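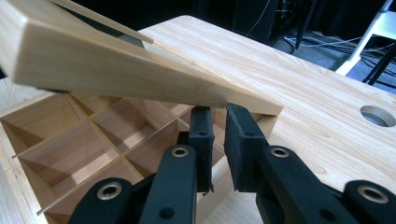 The tool we had come to Domport to see serviced is a two-finger hand-held gripper, and the Riltley workshop keeps two of them in use, plus the fixed cell that runs from the data they collect. Both kinds of machine carry the same fingers, so one maintenance routine covers the lot. Each finger is a chain of black plastic links with a flat pad at the tip, and the links are fitted with brass-colored eyelets, one of them directly under each pad. That eyelet is where the wear starts. The workshop tests on ordinary wooden goods, among them a divided organizer box and a tapered length of pale wood, and the tapered piece is the harder of the two on the pads, as its thickness changes along its length and the faces have to close on it at different widths.

The visit was on 29 Jan 2025 and took up most of the afternoon. Riltley builds and maintains small handling cells for the furniture trade. Its service room is on the ground floor behind the goods entrance, and the cell stands in the next room.

Finger inspection

Fingers are checked after 12 hours of logged use. The technician holds the base link still, moves the pad side to side by hand, and feels for play at each joint in turn, starting at the tip. Any play that can be felt at the tip joint means a new eyelet. Play lower down is noted and left until the next check, unless the jaws no longer meet squarely.

Squareness is tested with a strip of paper. The jaws are closed on the strip and it is pulled out slowly. It should drag evenly across the width of the pad. If one edge slips free first, the finger goes back to the bench. We saw this done on a finger that had passed the hand check, and it failed on the paper. The fault was a burr on the replacement link, cleaned off with a fine file.

Pads

Pads are wiped with a dry cloth between runs and with a damp one at the end of the shift. No solvent is used. Riltley tried one in November and found that the rubber faces glazed over within a few days, after which the grip on planed wood was poor and several parts dropped during insertion. Wood dust does much the same thing more slowly. Pads are replaced in pairs even when only one is worn, and the old pair goes into a bag marked with the finger number. The current stock is a molded pad from Abernathy, part 3521, which Riltley drills in house.

The cell

The fixed cell uses a controller from Zukar on a floor stand. Its job on the day was to pick a wooden part from a tray and set it down in a fixture. After a finger change the jaws are opened fully, closed on a gauge block, and opened again, and the width reading is compared with the figure on the card taped inside the controller door. A difference of more than 2 mm stops the job. In that case the technician looks at the finger seating first and recalibrates only when the seating has been ruled out. This order was written down after an earlier mix-up, when a cell was recalibrated around a finger that was not fully home.

Cable routing gets its own line on the service sheet. Cables are checked for flattening where they pass stand legs, and for strain at the connector - pulled tight, they cause dropouts that look like encoder faults. Replacing a cable takes a few minutes. Finding out which one is bad took the workshop a full morning last year, and all cables are now labeled at both ends.

Spares and records

A full set of links and pads for one gripper is kept in a drawer under the bench, with the eyelets in a separate tin. Each finger has a paper card listing its hours, the parts changed, and the result of the paper test. The cards we looked at were filled in properly, though the hours on one were missing for two checks in a row. Riltley plans to move the cards onto a tablet, and no start has been made on that so far.

We asked for a copy of the service sheet and were given the current revision. The torque values on it apply to the metal base screws only. Screws into plastic are tightened by hand until the head seats.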